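Home | Contents | Chapter 4 | Next

Chapter 5: Laying the Family Table

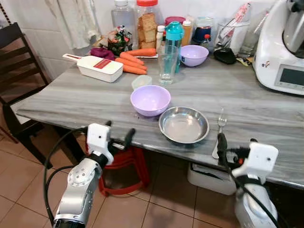

Long before anyone sits down to eat, a table has already told its guests a good deal about the meal to come, and I have always loved that quiet quarter of an hour before the food arrives (my students at Trolmont used to tease me for it!). Customs differ from house to house, of course, and yet certain habits turn up nearly everywhere. A lavender plastic bowl beside a round steel plate, with a fork close by, will serve a family perfectly well, and matching sets came late to most homes. In this chapter we shall look at how such habits began, starting with the shared dish.

2 comments | 106 shares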